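Office Diary of the Program Director
Girndale Institute for Adult Language Study
January 31, 2025

The month closed with the winter enrollment figures in hand. The Institute has 785 active learners across all courses, of whom 109 are new this term. Portuguese remains full. Greek has a waiting list for the first time, and Ms. Nataša Dimitriou has asked whether a second evening section can be opened before spring. I told her that I would support the request if the room on the upper floor is released by the testing office. A written answer from them is still outstanding.

The greater part of the morning was given to the renewal of the Fovness license. Fovness has supplied our self-study software for several years, and the present agreement runs until July. The company now proposes to bill by registered learner, where before we paid a single fee for the whole Institute. Under the new terms we would pay for every person enrolled, including those who attend class faithfully and never open the program at home. I asked their account manager for a count of learners who completed at least one unit last term. The answer was 37 in the Serbian course, which is a respectable number for a small department, but the figures for the larger languages were not ready. I declined to discuss price until they are.

The instructors' views on the software are mixed, and I wish to record them fairly. Those who teach beginners value the listening drills and the recordings, which are clear and spoken at a natural pace. Those who teach the upper levels find that the program has little to offer once a learner can hold a conversation. Ms. Dimitriou made a further point -- that the Greek units teach the formal "you" so late that her students arrive in class addressing her as if she were a child. She was good-humored about it. The matter will go into our comments to the company all the same.

At noon I read through the draft of the beginners' vocabulary book, which Lazarević Press has agreed to print. The unit on food is in good order. The unit on travel still contains the word for "traveler's check," and I have asked for it to be removed. The unit on clothing needs the most work. The Serbian and Greek word lists do not match in order, and the adjectives of color are introduced one page after the exercise that requires them.

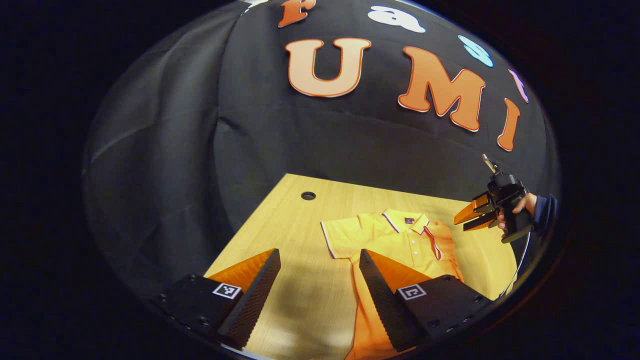
Unit 6, Clothing and Colors: orange polo shirt.

I returned the draft with my notes before two o'clock. The press would like final pages by the end of winter. I consider this possible, provided that the Greek accents are checked by someone other than the person who typed them. In the last edition an accent was misplaced in the chapter heading on numbers, and we received letters.

The afternoon meeting concerned placement testing. At present a new learner sits for a written test and is assigned a level the same day. The written test is quick to mark, but it places too high those who studied grammar at school and have never spoken the language aloud. It places too low those who grew up hearing the language from grandparents and cannot spell it. We agreed to add a short interview for every learner who scores above the first level. Two instructors will conduct the first interviews and compare their notes before any change is made to the printed guide. I expect some complaint over the extra time, and the front desk should be told in advance.

A representative of Grerus telephoned to offer a trial of their pronunciation program. It listens to the learner and gives a score for each sentence. I agreed to a trial in the Portuguese department only, on the condition that no recordings of our learners be kept. He was not certain whether this could be arranged and will write to me. I have asked that the reply come on letterhead.

Correspondence answered: the library, concerning the return of the Greek readers; the county, concerning evening parking; a former learner who wishes to have a duplicate certificate and could not recall the year of her course. Her file was found in the old cabinet, under her maiden name, and the duplicate will be mailed.

To be carried forward: the Fovness figures, the upper room, and the heating in the listening laboratory, which was reported again this evening.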